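# Zwischenbericht: Einrichtung und Pflege der Greiferstation Nustlow

Stand: 13. Februar 2021

Mit diesem Bericht informieren wir die Förderstelle Siqueira über den Fortgang der Arbeiten an unserer Greiferstation. Der letzte Bericht ist im Dezember abgegeben worden. Damals war die Station aufgebaut, aber die zwei Greifer haben noch nicht gleichmäßig geschlossen, und die Kalibrierung der Kameras war nicht stabil. Beide Punkte sind in der Berichtszeit bearbeitet worden, der erste vollständig, der zweite zum größten Teil.

## 1. Mechanik der Finger

Wir haben an beiden Greifern die Führungen der Finger ausgebaut, gereinigt und neu geschmiert. Bei dem Greifer A war eine Führungsschiene auf einer Seite abgenutzt. Dadurch ist der linke Finger später gekommen als der rechte, und der Gegenstand wurde beim Schließen immer ein wenig zur Seite geschoben. Die Schiene wurde ersetzt. Das Ersatzteil kam von der Firma Landetti aus Rarkville; die Lieferung hat 43 Tage gedauert, was länger war als im Angebot steht. Für die Zukunft haben wir deshalb fünf Schienen auf Lager genommen.

Die Spitzen der Finger sind Verschleißteile. Im alten Wartungsplan stand nur „bei Bedarf wechseln“, und das hat jeder anders verstanden. Jetzt wechseln wir die Spitzen nach 70 Betriebsstunden, und zwar immer alle an beiden Greifern zusammen. Wenn man nur einen Finger neu macht, haben die zwei Seiten verschiedene Reibung und der Griff wird wieder schief.

## 2. Kameras und Kalibrierung

Jeder Greifer trägt eine Kamera mit sehr weitem Blickwinkel. Die Halterung war bisher mit zwei Schrauben befestigt und konnte sich bei längerem Gebrauch etwas drehen. Wir haben eine neue Halterung mit einem Passstift gezeichnet und gedruckt. Seitdem bleibt die Kalibrierung bei dem Greifer A über die ganze Woche gültig. Bei dem Greifer B gibt es noch eine kleine Abweichung, deren Ursache wir nicht sicher kennen. Wir vermuten, dass die Bohrung für den Stift zu groß geworden ist.
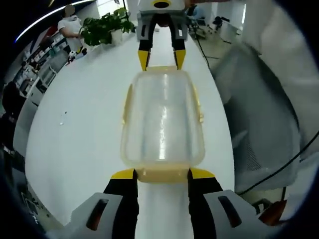
Für die Abnahme nach jeder Wartung brauchen wir eine Prüfung, die schnell geht und trotzdem Fehler zeigt. Früher haben wir dafür einen Holzklotz genommen, der aber zu gutmütig ist: Er bleibt auch dann gerade, wenn ein Finger zu stark drückt. Darum ist die Prüfung auf durchsichtige Kunststoffdosen für Lebensmittel umgestellt. Die Dose liegt der Länge nach auf dem weißen Tisch, ein Greifer fasst die Lasche am nahen Ende, der andere den Rand gegenüber, und beide halten gleichzeitig. Die gelben Spitzen sind gegen die schwarzen Finger gut zu unterscheiden, so kann man die Stellung der Kontaktpunkte im Kamerabild leicht beurteilen. Schwieriger ist der Lichtreflex, der auf der Dose als langer heller Streifen liegt. Auch die Tischfläche spiegelt die Deckenbeleuchtung. Wir möchten diese Bedingungen in der Prüfung behalten, weil sie im normalen Betrieb auch vorkommen, und haben nur die Belichtungszeit fest eingestellt.

In der Berichtszeit wurden 1118 Griffe nach diesem Verfahren protokolliert. Das Protokoll enthält für jeden Griff die Öffnungsweite, den Schließweg von beiden Fingern und eine kurze Bemerkung des Bedieners. Die Auswertung ist noch nicht fertig. Man sieht aber schon, dass die meisten Bemerkungen zum Greifer B gehören, was zu dem Befund an der Halterung passt.

## 3. Kabel und Arbeitsplatz

Die Kabelführung ist weiterhin provisorisch. Die Leitungen sollen später in einen Kanal unter der Tischkante kommen. Das Material ist bestellt. Bis der Kanal montiert ist, gilt folgende Regel für die Bediener:

- vor dem Start alle Stecker an beiden Greifern prüfen
- die Kabel nicht unter Stuhlrollen liegen lassen
- nach dem Ende der Schicht die Greifer mit offenen Fingern ablegen

Die Wartungsanleitung ist neu geschrieben, zuerst auf Deutsch. Eine englische Fassung liegt als Entwurf vor und muss noch kontrolliert werden, besonders bei den Drehmomenten.

## 4. Abweichungen vom Plan

Durch die späte Lieferung der Schiene hat sich das Arbeitspaket „Dauerlauf“ verschoben. Wir beantragen keine zusätzlichen Mittel, bitten aber, den Termin für dieses Paket an das Ende der nächsten Berichtszeit zu legen. Die Kosten für die Ersatzteile sind aus der Position Verbrauchsmaterial bezahlt worden.

## 5. Nächste Schritte

Zuerst wird die Halterung am Greifer B mit einer engeren Bohrung neu gedruckt und danach die Kalibrierung wiederholt. Wenn die Abweichung dann bleibt, müssen wir das Gehäuse öffnen und den Sitz der Kamera messen. Parallel wird der Kabelkanal montiert. Der Dauerlauf beginnt erst, wenn beide Greifer die Prüfung mit der Dose ohne Bemerkung bestanden haben. Die vollständige Auswertung der Protokolle schicken wir als Anlage mit dem nächsten Bericht.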